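Virkenard Shape Blocks, reviewed after a winter of daily use

Shares 41 | 12 comments

I bought these with my arms folded, so you may as well know that up front. We have owned a lot of colored blocks in this house. Most of them ended up in a bag in the hall closet, and the ones that didn't ended up under the couch. When my sister told me the Virkenard set was "different," I asked her how different a red star could possibly be, and she didn't have a good answer.

She bought it anyway, then I bought my own in January, partly to prove her wrong.

What Virkenard sells is a sorting set of small solid shapes in plain colors. No faces, no letters, no batteries. The shop page calls it a "foundation for early reasoning," a phrase I would like to see retired. They are blocks. A child puts the yellow ones with the yellow ones, or the hearts with the hearts, or throws one at the dog.

The colors are the best part, and I'll say so before I start complaining. The red is red. The green is a proper bright green that no one could mistake for the blue, even at the end of the afternoon when our kitchen gets dim. I mention it because the Bever set we had before this one had a green and a blue that my son argued about every single time, and frankly he had a case. It also had an orange and a red that might as well have been cousins. If you're buying something whose whole job is to be sorted by color, that matters more than the box it comes in.

The shapes are a more mixed story. The star, the heart and the hexagon are easy to tell apart from above, which is how a kid kneeling over a table sees them. The cylinder is fine too. My gripe is that the hexagon and the cylinder are close enough in size that a two-year-old with other things on her mind will call them both "circle." Mine did for weeks. The leaflet suggests tracing the edges with a finger. We tried it for a while and she now calls the hexagon "bumpy circle," so I suppose that's progress.

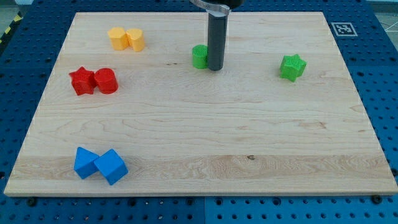

Do you need a special board to use them?

Any flat surface that doesn't wobble will do. We use a big cutting board most mornings, and a cookie sheet when the board is in the dishwasher, where it shouldn't be.

I bring up the board because Virkenard would very much like to sell you one. I skipped it. My neighbor Jean Lennox didn't, and I've had a good look at hers. It's a nice piece of wood. It is also a piece of wood, and she could have bought the Sterkitz one from the kitchen aisle for a good deal less and cut bread on it afterward. The one thing in favor of a plain pale surface, theirs or anybody's, is that the colors show up well against it. On our patterned tablecloth the same blocks get lost, and the game turns into a hunt.

Now, how they get played with. The suggested activity is pairing: set out two of each color and have the child push the matching ones together until they touch. I thought this would last a minute and a half. It held my daughter for longer than that on the first morning, mostly because she liked pushing them better than picking them up. My son, who is 7 and considers himself above blocks, got interested once I told him he couldn't use his hands. He went off and came back with a wooden spoon. Getting a star to slide straight with the end of a spoon is harder than it sounds. It wants to turn. The cylinders skid off sideways if you don't hit them in the middle. He was at it until dinner, and I got the potatoes peeled in peace, so there's a point to Virkenard that I give only grudgingly.

The heart is the worst one to push, by the way. It narrows at the bottom, and if you nudge it there it swings around like a shopping cart. I don't know whether that's a flaw or the fun of it. He says it's a flaw.

About the claims. The box says the finish was tested for 2000 rubs. I don't know what a rub is, or who was doing the rubbing. What I can tell you is that ours have been chewed, stepped on, and left in a sink overnight, and two of the star's points have gone a little dull. Everything else looks about the way it did. The booklet promises 366 activities, one for each day and a spare for leap years, and I read nearly all of them in one sitting with a cup of coffee. A great many are the same activity with a different color named. "Find the green friends" and "Where are the blue friends?" do not count as two ideas in my kitchen.

Storage is poor. The cardboard tray tore along one side in the first week, and the lid never sat right to begin with. We keep the blocks in an old Nic Aodha biscuit tin, which is loud but closes. For the price I'd expect a cotton bag at least.

And the price is my real sticking point. It's steep for what you get, and the "complete classroom" version is listed at 975, which I took for a typo until I saw it on a second page. I can't imagine who that's for. The small set covers everything we've done with it, and a child at a table can only push one block at a time anyway.

Would I buy it again? The small set, yes, on sale, and I'd throw the booklet straight into the recycling. I'd pass on the board, and I'd pass on anything with the word "classroom" on it. If you already own blocks with decent colors, get those out first and hand somebody a wooden spoon.

My sister has asked me to say that she was right. She was right about the green.

Share this review | 12 comments | 41 shares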